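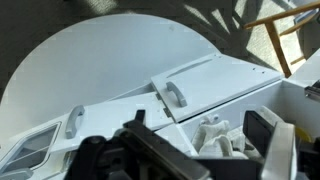

Drolier ticket, Gridier toy kitchen set: validator rejects episodes after upload. Of 1,970 episodes pushed in September, 1,507 passed. The rest fail on exposure range in the wrist stream. Operators had the cabinet on the grey carpet with sun patches and chair-leg shadows beside it, and auto exposure hunts whenever the wrist swings over them. Locked exposure in the Pan recorder config. Re-recorded 14 lid episodes, all accepted.
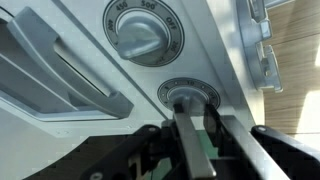

Page last changed: September, 4:10 pm

Second fault, same batch. Knob episodes carry the wrong task label. The lower dial was logged as "temperature", but the dial with 200 to 500 and OFF is the upper one. Label template corrected in Drorley and 3 episodes relabelled by hand as a check. Bulk relabel is queued.

Status: open, pending bulk relabel. Do not train on the knob subset until it clears.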